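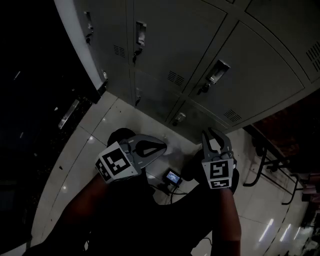
Locker bank, dim setting, wearer down on the floor. Left jaws closed, right jaws open.

July, evening, continued from the previous page

Kulsoom wants to put "hand pose tracking holds up in low light" in the Ghumman summary. I don't think we've shown that. I reran her numbers this afternoon and got the same ones, so my problem isn't with the arithmetic.

What she did: took 2000 frames from the dim locker sessions, ran the marker detector on the head camera view, and counted a frame as good if at least one marker on each gripper housing came back with a pose. Most frames pass. I'm leaving the percentage out of this entry on purpose, because once it's written down somebody will paste it into a slide.

Things that bother me:

- "At least one marker per hand" is generous. With two markers on view on a housing, losing one and keeping the other still counts as a success, and the pose you get from a single square seen at a slant is the one I trust least. It flips. We've all seen the wrist roll over for a frame and come back.
- A pose came back. Nothing in the count says it was the right pose.
- The 2000 frames are consecutive runs. Crouching in front of a cabinet and lining up on a low door is slow work, so neighboring frames are nearly the same picture. I'd guess we have far fewer independent looks than that number suggests.
- No matched bright set. Amber says the bright sessions from Rotley can stand in. Different cabinet, different floor, different wearer. No.

The floor is a separate worry. Polished tile gives us round spots and long white streaks. I haven't found a case where a reflection was read as a marker, and I don't expect one, the pattern check is strict. What I do suspect is the head pose. The head tracker needs features that stay put on the surface they're on, and a reflection slides when the wearer leans. Gray doors, thin dark seams, a dull floor, and the brightest things in view are highlights that move. If head pose drifts, both hands drift with it in the world frame, and the marker count will look perfect the whole time.

Banafsheh pointed out that the vent slits and the handles ought to give the tracker plenty of corners. Maybe when they're lit. I'd like to see the feature map before I agree.

Jaw opening: this is the part I'd cut from the summary altogether. We're taking it from the shape of the jaws in the picture, and Eustaquio's fit works on gray jaws against a background that isn't gray. At the lockers we have gray jaws against gray doors. When the right hand is open you can see pale floor through the gap and the fit has something to hold on to. Raise it until there's only door behind the prongs and I don't know what it's fitting. Closed jaws have their own trouble, that teardrop hole near the tips. I want to know whether the fit ever takes it for an opening. Eustaquio says no. He checked on the bench, with the lamps on.

Also, "prongs almost touching the cabinet" in the annotation notes should go. From the head view it looks like almost touching. There's no depth in that judgment and two of us disagreed on the same still.

### What I'd accept

1. Same cabinet, same wearer, same reach to the low row, lights up and then lights down. Aroha has offered to wear it.
2. Score 1000 frames from each, picked at random across the whole session and not in runs.
3. Report one-marker and two-marker frames separately, per hand.
4. Hand-check 30 of the one-marker frames in each condition for flips. Two people, no talking until both are done.
5. Head drift: start and end every take with the left gripper resting on the same tile joint. If the start and end positions don't agree, the take says so in the table.

Item 5 costs us a few seconds a take and I can't see an argument against it.

Kulsoom read this over my shoulder and says I'm asking for a paper when she's writing a paragraph. Fair, but the paragraph goes to Fenidton and they'll plan the night sessions at Stostudlow on it. Her suggested wording: "markers were detected in most frames in dim conditions." I can live with that. It says detected. She's keeping "robust" out.

Still open: exposure. I can't find a note of whether the head camera was on auto or fixed for the dim sessions. If it was on auto, the long exposures should smear the markers during fast moves, and slow crouching work would hide it. Check the settings log before anyone books the lockers again.

Amber has the key list for the lower doors. Ask her which ones open.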